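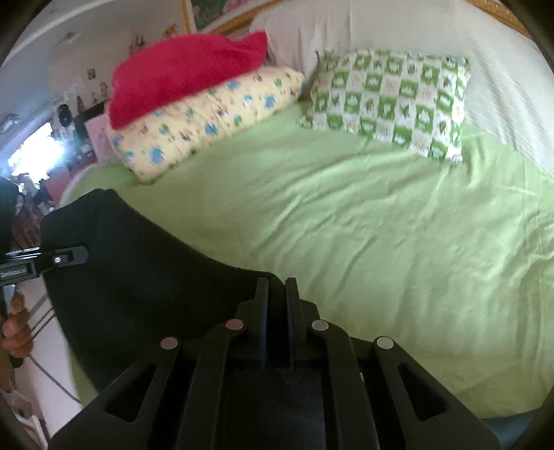
How do I stop a fitted sheet from popping off the top corners of the bed?
Check the pocket depth against the mattress first, topper included. If the pocket is deep enough, put the head corners on before the foot corners and tuck the elastic all the way under, a full hand's width. If it still lets go, use corner straps.

TICKET 114 - Sillik bedding support
Subject: green fitted sheet wont stay put, wrinkles across middle
Status: closed
Product: Sillik fitted sheet, light green

Opened, 7:40 am
Customer writes:
Got the light green one in March. Every morning same thing. Creases going on a slant across the middle and down the right side, then the corner by the headboard lets go. I smooth it, put the pillows back, looks ok till bedtime. Kid's room so the bed gets climbed on a lot. Washed it maybe every week. Is it shrunk? Wrong size? Would like to not buy another one.

Reply 1, 8:15 am
Thanks for the note. Few things to check, send back whatever you can:
- mattress height, floor of the mattress to top seam, no bedding on it
- any topper or pad under the sheet
- what the care tag says and what you really dry it on
- which corner goes first

Customer, 12:05 pm
Mattress is a Hastudwood, 9 inches by itself. Forgot about the pad, thats a Liyanage quilted one, slippery on top. With the pad its closer to 11. Tag says tumble low. I've been using the regular cycle, sorry. Corner that goes first is top right if you're standing at the foot.

Reply 2, 12:30 pm
OK so two suspects, heat and the pad. This sheet is cut for mattresses up to 12 so you should have room, but not much after a few hot cycles. Please do this in order, don't skip:
1. Strip it all the way. Pillows off, pad off.
2. Find the side tag on the sheet. The tag goes at the bottom right corner, foot of the bed. If it's been at the top, the sheet was on sideways and the long side is being asked to cover the short side. Very common.
3. Pad back on, pull it flat, straps under.
4. Sheet on, top right first, then bottom left, then the other two.
5. Lift each corner and push the elastic under by hand. Pull bed out from the wall if you cant get behind the headboard.

Customer, 6:50 pm
Tag was on the SIDE. At the top. Ugh. Turned it. Went on easier, still some soft wrinkles in the middle but way less pull. Had to drag the bed out to reach. Will see how it does tonight

Customer, next morning, 7:20
Corner held at the top right. Bottom left came up a little. Wrinkles back but smaller. Pad had slid toward the window side.

Reply 3, 9:10 am
Good, thats progress. The bottom left is the pad moving and taking the sheet with it. Options:
- rubber mesh liner between mattress and pad, cut a bit smaller than the mattress
- leave the pad off for a night as a test, costs nothing
- corner straps, Esidport makes a set of 4 that clip crosswise under the mattress

Try no pad first. If the sheet stays flat, its the pad.

Customer, two days later
No pad = stayed on both nights, all corners. So pad. Put mesh under it last night, also fine. Kid needs the pad so keeping it. Still a few creases from sleeping on it, I can live with that. Do I iron it?

Reply 4
No need. Take it out of the dryer while its a tiny bit damp, low heat, put it straight on the bed and let it finish there with the blankets off. Creases from sleeping are just the cotton, not a fault. Don't fold it hot and leave it in the basket, thats where the hard lines come from.

Other q's from the same customer, answered by phone:
Can the printed pillowcases go in with the sheet? Yes if cold wash, inside out, similar colors.
Anything bright red? Wash separate the first 5 times or so. Red on pale yellow or light green does not come back out.
Spare sheet in same color? In stock, 19 dollars, customer passed.

Internal notes
Cause: sheet rotated 90, plus pad sliding. Possible slight shrink from regular heat, not measured, no return needed.
Over 200 tickets on popped corners this year, please get the "tag goes bottom right" line printed bigger on the insert. Its on the back in gray now and people miss it.
Closed by customer reply "all good thx". Reopen if the corner goes again after next wash on low.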